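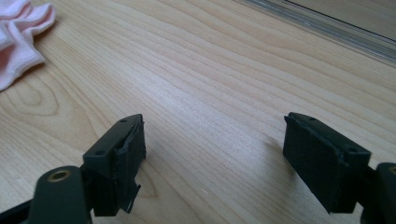
Unit 6: Preparing an Entry for a Design Competition

Course: Professional Practice for Product Designers
Instructor: Xuân Võ
Handout revised 2019-12-18

6.1 Scope

This unit covers the entry itself: choice of category, written statement, boards, and physical sample. Fees and contracts were covered in Unit 5. Publicity after an award is left for the January session.

6.2 Terms

Call: the published document that sets the rules, categories, and deadlines. If the website and the call disagree, write to the organizer and keep the answer.

Entrant: the person or firm that submits and signs. The entrant is often the maker or client, not the designer.

Credit line: the names printed with the work if it is shown or published. It is normally fixed at submission. Late corrections may be refused.

Shortlist: entries passed from the first round to the second. In most two-round competitions the first round is judged from files only.

6.3 Choosing a category

Read the criteria for each category before reading its title. Titles are short and overlap. A desk lamp may fit under lighting, office, or home, and the three juries may be looking for different things.

Case A. Skirno entered a folding stool under "Furniture" and again under "Public Space." The same statement was used for both. The first entry reached the shortlist. The second was dropped in round one, and the jury's note said that outdoor use had been claimed but not shown. The stool was the same in each case. The statement had not been rewritten to meet the second set of criteria.

Double entry is allowed under many calls but usually carries a second fee. Check whether a work can win in more than one category before paying it.

6.4 The written statement

Keep to the stated limit. Where no limit is given, use one page. A workable order:

Purpose of the product and its intended user
The problem with existing solutions
What was changed, and how
Evidence (tests, user trials, sales)
Stage of production

Claims such as "innovative" or "timeless" take up space and can't be checked. Replace them with a fact. "Assembled without tools in 4 minutes" can be judged.

Case B. Lumbao cut its statement for a water carafe from two pages to 20 lines. The material removed was company history, which the jury had not asked for and which already appeared on the entry form.

6.5 Boards

Most calls ask for two to four boards in a fixed format. The first board should identify the product at reading distance and show it in use. Technical drawings belong on a later board. Leave logos off if judging is anonymous, and check file names and document properties for the firm's name as well.

6.6 Physical sample

Samples are normally requested only from shortlisted entrants, and the notice can be short. Build the crate before the shortlist is announced. Pack assembly instructions inside the lid. Insure for replacement cost, including labor. Clevside insured a prototype for the price of its materials and recovered only that amount when it was lost on the return trip.

6.7 Exercise

Tilby makes a wall-mounted coat rack, now in its second production run. Using the data sheet given out in Unit 4, write a statement of no more than one page for a category of your choice. Attach the criteria you worked from, with each one marked to show the sentence that answers it. Criteria with no matching sentence should be listed separately.

Submit on paper. Group work is limited to two people, and both names must appear in the credit line.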